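Against the kitchen gadget drawer

Every few months somebody sends me a link to a thing that will change the way I cook. Last May it was the Osedura, a countertop contraption that steams, weighs and talks to your phone. Before that it was a set of silicone lids from Jarnix that promised to fit any bowl ever made. They fitted two of mine.

I have nothing against new things. I bought a pressure cooker late in life and I use it twice a week. What I doubt is the claim, repeated on every box, that ordinary cooking is full of problems waiting for a product. Peeling garlic is dull. It takes a minute. I am not sure I want to spend 40 pounds and half a shelf to get that minute back, then give it away again washing the peeler.

The Malleo catalogue came through my door in October 2023 and I read it cover to cover, as I always do, with a pencil. It has a page for avocados alone. It has an egg timer that needs charging. The copy says the range has been "rethought from the handle up", and I would like to know who had been thinking about it wrongly until then.
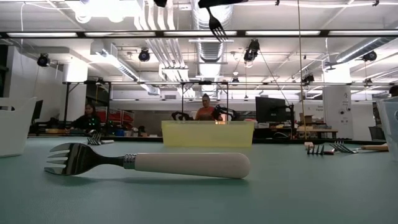

My complaint about most of these things is that they do one job, and a job you already had something for. A slicer for bananas will slice bananas and then lie there for a year. Compare the plain fork. Even one with a thick, rounded white handle and four short tines will beat an egg, test a potato, mash a banana, press the edge of a pie and fluff up rice, all before anyone sits down to eat with it. I have never seen a catalogue give a fork credit for any of that.

The usual answer is that gadgets help people who find cooking hard. Some do, and anyone with sore wrists should buy whatever makes a jar open. But that is a small corner of the trade. The Dervishi herb scissors, with their row of blades and a special comb for cleaning between them, are sold to people with perfectly good hands and a knife.

I owned a pair. The comb went missing first. After that the parsley stayed in, went black, and had to be picked out with a cocktail stick – a tool I already had, from a box of 200.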